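第七讲讲义　手持夹爪的装调与日常维护
课程：自动化装置维护（实训部分）
地点：Sfakianakis 楼地下层，Luso 单元

一、先说明这一讲讲什么

前几讲的对象都有围栏、急停和一份厚得可以垫显示器的手册。这一讲的对象三样都没有。它是一把靠人手握着的平行夹爪，两根手指，几根连杆，几只铜色衬套，末端带一个摄像头。人拿着它去抓东西，记录软件把手指开度和画面一起存下来，日后拿去教机械臂。Luso 单元全部的产出都从这两根手指之间经过，所以手指松了，数据就松了，而且数据松了比手指松了难发现得多。

很多同学第一次见它，评价是“像个玩具”。这个印象可以保留，拧螺钉的时候请暂时放下。

本讲要求：能独立完成一次班前检查；能更换指尖衬垫和连杆衬套；能做开度零位标定；能把做过的事写进记录本，并且写得让下一个人看得懂。最后一条历年得分最低。

二、结构和叫法

各组对零件的叫法五花八门，有人管连杆叫“腿”，有人管衬套叫“金圈圈”。口头怎么叫随意，记录本里统一用下面的名称。

手指：黑色的两块，左右各一。左右以握持者视角为准，即从后向前看，握着它的人的左边就是左。不要以“面对夹爪”为准，上学期有一组左右手指各装了一只对方的备件，原因就在这里。
衬垫：贴在手指内侧的防滑条，消耗品。
连杆：带动手指开合的黑色杆件，两端圆头。
衬套：压在连杆孔里的铜色金属环，大小规格不同，不能互换。能硬压进去不等于能互换。
安装座：夹爪主体上与连杆相接的黑色圆头块。
指顶螺钉：手指顶面小孔里的螺钉，孔是沉下去的，里面最爱积灰。

备件目前向 Windico 订。Windico 的装箱单只写货号，不写左右，拆包时请立即在袋子上用记号笔写明，写完再去喝水。

三、班前检查

检查在白色台面上做。台面保持干净，掉下来的螺钉、衬垫碎屑、断掉的毛边都看得见。收纳柜可以留在台面上，反正试抓时也要用。

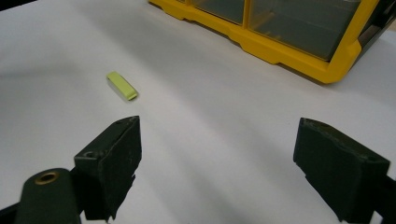 图 1　两指张开，试抓前。台面上的浅绿色小件为试抓件。

图 1 里的手指用得不算少，内侧有发浅的划痕，边缘有小崩口。划痕本身不影响使用，也不用拿砂纸去打磨，打磨的结果通常是划痕没了、平面也没了。真正要看的是崩口有没有延伸到螺钉孔，以及内侧两个面合拢之后是否还平行。

检查步骤如下，顺序不要调换。

1. 断开记录主机，确认软件没有在录。忘了这一步的话，你拧螺钉的全过程会作为一段示范数据入库，将来某台机械臂也许真会学着去拧。

2. 用手将两指缓慢合拢、再张开，全行程走一遍。手感应当均匀。中途有“咯噔”一下的，记下是合拢还是张开时出现，先别急着加油。

3. 捏住左手指指尖，左右轻晃，再换右手指。允许有极轻微的弹性，不允许听见声音。听见声音就是衬套或者销轴的问题，跳到第五节。

4. 看衬垫。边缘起毛可以继续用，整条翘起或者一捻就掉渣的必须换，跳到第四节。

5. 看指顶螺钉。孔里有灰先吹掉，再用扳手试紧，只试，不加力。试的时候螺钉动了，说明上一个人没拧好；请在记录本上如实写“动了”，不用写上一个人是谁，大家会自己翻。

6. 合拢两指，对着光看缝。上宽下窄或者下宽上窄都要重新对正。

7. 抓一次试抓件，从台面上提起，停一会儿，放回。件在指间滑动或者转角，回到第 4 条。

试抓件选小而长的，两端略圆的最好，因为它抓歪了会立刻转给你看。方方正正的大块怎么抓都像成功，用它做检查，等于用体重秤称良心。

四、更换衬垫

衬垫是整把夹爪上最便宜、换得最勤、也最常被凑合的零件。凑合的典型方式有双面胶、电工胶布和一段来历不明的橡皮筋，三种都在本单元出现过，橡皮筋那次还坚持了一整个下午。

拆：手指张到最大。用塑料刮片从上端起边，顺着手指方向往下揭。不要用金属刀片，手指内侧是定位面，划一刀就要多解释一刀。残胶用无纺布蘸少量酒精擦，擦完等它干透。

贴：新衬垫上端与手指顶面对齐，从上往下压，边压边赶气泡。左右两条必须同批次，厚度差一点，合拢中心就偏一点，画面里的抓取点也跟着偏。只换一边的想法很自然，请忍住。

压：贴好后合拢两指，中间垫一张白纸，用弹簧夹夹住静置。抽纸时纸应能完整抽出，没有胶痕。抽不出来的，恭喜，你把两指粘在一起了，从“拆”重新开始。

毛边：衬垫边缘用一段时间后会起一层灰白的毛。剪掉翘出来的长丝就行，不必修得像草坪。越修越薄，薄到最后还是换。

五、更换连杆衬套

衬套磨损的表现是手指晃动有声、合拢时先后不一、或者标定结果隔天就变。三个症状里，最后一个最会骗人，因为大家的第一反应都是怪软件。软件通常是冤枉的，虽然它平时表现也不怎么样。

需要的工具：7 号套筒、小台虎钳、铜棒、衬套压入芯轴、Vavum 481 润滑脂、无纺布、带格子的零件盘。零件盘一定要带格子。把零件按拆下的顺序放进格子里，装的时候倒着拿，这个办法朴素得让人不好意思写进讲义，但每学期都得再写一遍。

步骤：

1. 给连杆做标记。左侧的划一道，右侧的划两道，划在不受力的面上。连杆左右外形很像，装反了也能动，动得还挺顺，只是行程走到头时会顶住。

2. 松开销轴螺钉，取下手指一侧，再取安装座一侧。垫片薄，会粘在销轴上跟着走，数垫片请在零件盘里数，别在地板上数。

3. 用芯轴顶出旧衬套。顶之前看清台阶朝向，从小端往大端顶。顶不动的，八成是方向反了；请停下来看图纸，别停下来找更大的锤子。

4. 清理孔壁。孔口有毛刺可以用刮刀轻轻去掉，孔壁本身不许扩。

5. 新衬套外圈干净干燥，端面与孔口放平，用台虎钳慢慢压入。钳口垫铜片。压到与连杆端面平齐为止，手指肚摸过去不应有台阶。

6. 内孔抹一层 Vavum 481，薄到能看见金属颜色。抹多了会沿销轴爬出来，粘上灰，变成研磨膏，然后下个月你再来重做一遍本节。

7. 装回，销轴螺钉先带上，不拧紧。两侧全部装好，合拢张开走几个全行程，让连杆自己找位置，再按对角顺序拧紧。

拧紧力矩按扭矩螺丝刀上的红线走。没有红线的那把是坏的，挂在墙上是为了占住那个钩子，请不要取用。

六、在暗处使用时的补充检查

录制并不总在亮处进行。周围暗下来以后，手指和连杆都是黑的，背景也是黑的，能指望的只有衬套上那点铜色反光和衬垫边上的灰白毛边。平时练熟了手感的同学此时优势明显，平时靠眼睛混过去的同学此时也很明显。

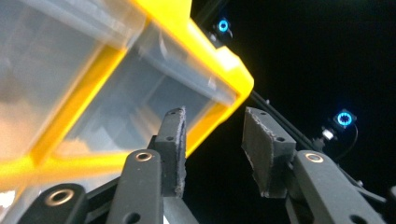 本页最后修改：一月

像图 2 这样的背景，对检查的影响主要有三处。

第一，深色手指的轮廓容易和背景混在一起。判断两指是否平行时看衬垫内侧的边缘，别看手指外廓。

第二，带蓝色光圈的小方块会在铜衬套和透明塑料上留下反光，头一回看容易误认作松脱或裂纹。拿不准就把夹爪转个角度：反光会跟着跑，裂纹不会。

第三，线缆。暗处的黑线基本等于不存在，直到你用连杆勾住它。握着夹爪靠近任何带线的东西之前，先用另一只手把线走向摸一遍。勾住以后不要用力往回抽，先张开两指，再退。

靠近黄色边框的透明料盒时还要留意一点：盒壁是透明的，边框是硬的。操作者看见盒里的东西，往往忘了中间还隔着一层壁，于是指尖结结实实地敲在边框上。手指顶部的崩口大多是这么来的。每次敲过之后都要补做第三节第 3 条和第 6 条，敲得很轻也要做。“很轻”是当事人的口供，不作为免检依据。

七、开度零位标定

换过衬垫、衬套、手指中的任何一样，都要重新标定。仅仅擦拭过的可以不做。

打开标定页面，两指完全合拢，中间不夹任何东西，按“记零”。随后完全张开，按“记满”。页面会给出编码器读数差，本单元这把夹爪的合格下限是 295。低于 295，说明行程没走满，先查连杆是否装反，再查垫片是否多装。确实没有问题才允许改软件里的参数，改之前把旧值抄下来。历史上直接改参数的人都说自己记得旧值。

标定通过后，用试抓件连续抓放若干次，看合拢停下时的读数是否稳定。读数逐次往一个方向走，是衬垫没压实；读数来回乱跳，是销轴螺钉没拧紧，或者接头没插到底。请先查接头，查接头不用拆东西。

八、记录本怎么写

每次检查或维修写一行，内容包括：做了什么、左还是右、换下的零件怎么处理、标定读数、遗留问题。

合格的写法：
“换左、右衬垫，同批。旧件弃。重新标定，合格。右侧合拢末段略涩，未处理，下次注意。”

不合格的写法：
“已修好。”
“同上。”
“有点响，敲了一下就不响了。”

第三种写法至少诚实，但评分时与前两种同分。

九、常见故障速查

现象：合拢后上端有缝，下端贴紧。
先查：衬垫上端是否没压实；手指螺钉是否一松一紧。

现象：一侧手指比另一侧先到位。
先查：衬垫是否只换了一边；再查先到位一侧的对侧衬套。

现象：抓小件时件会转。
先查：衬垫是否起毛过多或沾了润滑脂。沾了脂的直接换，擦不干净。

现象：张开到头有顶住感。
先查：连杆左右是否装反，看标记。没有标记的，回第五节第 1 条，并反省。

现象：画面里手指位置与昨天不同。
先查：摄像头座螺钉；有没有人把夹爪头朝下放进抽屉。

十、课前准备与作业

上课前请读完第三节和第五节。来的时候剪短指甲，取下戒指，长袖挽起。护目镜在门口架子上，压衬套时必须戴。

作业：两人一组，一人拆装左侧，一人拆装右侧，完成后交换检查对方那一侧，把发现的问题写进记录本。检查结果为“没有问题”的，需要写明用什么方法得出这个结论。作业提交时附标定页面截图，截图里要看得到读数，只截到“合格”两个字的退回重交。

离开前两指合拢，套上护套，平放归位。润滑脂盖子拧紧，零件盘倒空。盘里若还剩下一个垫片，请不要悄悄放进口袋，把夹爪重新拿出来。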